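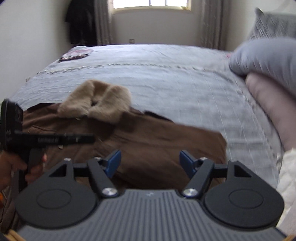 Farnus duvet cover, queen, on our bed in the spare room

I bought this cover in May to replace an old Brirkeck set that had pilled badly. It's a pale grey-blue, a bit greyer in daylight than it looked on the website, and it sits well with grey pillows and grey curtains.

The fabric is soft without being slippery. After more than 48 washes the colour has held and the row of stitching across it is still straight. I dry it on the line and don't iron it.

Two complaints. The corner ties are too short, so the duvet shifts inside after a week or so. It also picks up fluff — my coat with the fur collar gets dumped on the bed most afternoons, and I go over the cover with a lint roller before guests come.

Pillowcases are sold separately. Mine are Šimko and the greys are close enough.

Four stars out of five. I'd buy it again on sale.

Mimoza Vlachou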